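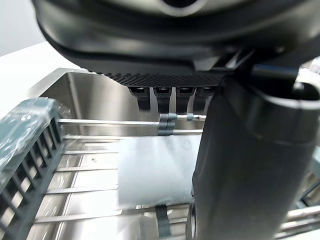
**Subject:** Shared calendar sends reminders twice, some an hour late
**Opened by:** Shu-fen Chu, Zeltden office
**Assigned to:** Pascal Lenz
**Priority:** normal
**Status:** pending confirmation

**Reported problem**

Everyone on the Zeltden room calendar gets two reminder emails for each booking. The first one comes on time. The second comes an hour later, when the meeting has usually started. Started after the November clock change. The Dostau calendar is fine.

**Log**

**9:10** - Pascal. Looked at the booking for the large room, Monday 2 pm. One event on the calendar, two entries in the mail queue. Both have the same subject line and different message IDs. So the duplicate is made before the mail server gets it.

**9:35** - Pascal. Checked whether people are subscribed twice. The Zeltden list has 133 addresses and no repeats. Removed my own address and added it back. Still got both reminders on a test booking.

**10:20** - Shu-fen. Bookings made from the phone app do it too. I also tried one with no guests except me and got two emails. Please don't delete the old recurring bookings while testing, the front desk goes by those.

**10:40** - Pascal. Won't touch them. All tests are on a separate calendar called zz-test from here on.

**11:15** - Pascal. Found two reminder jobs running on the scheduler:

```
reminder-zeltden enabled tz=local
reminder-zeltden-old enabled tz=fixed
```

The second one is left over from the move off the Yuen server. It should have been turned off at the time. Its time zone is a fixed offset, so until the clocks changed both jobs fired in the same minute and the duplicate filter dropped one. Now they are an hour apart and the filter lets both through.

**11:30** - Pascal. Disabled `reminder-zeltden-old`. Not deleted yet. The queue still held about 200 reminders from the old job, cleared those by job name only.

**1:05** - Shu-fen. Got one email for the 1:15 booking. But the Hodon room reminder didn't come at all.

**1:25** - Pascal. Hodon was only ever set up in the old job. Added it to the current one and sent a test. Can you book Hodon for any time tomorrow and tell me what arrives?

**1:40** - Shu-fen. Booked for 8:30 am. Will update this ticket after that.

**To do**

- [x] Disable old job
- [x] Add Hodon to current job
- [ ] Compare room lists in both jobs for anything else missing
- [ ] Delete old job after a week with no reports
- [ ] Check Dostau for the same leftover job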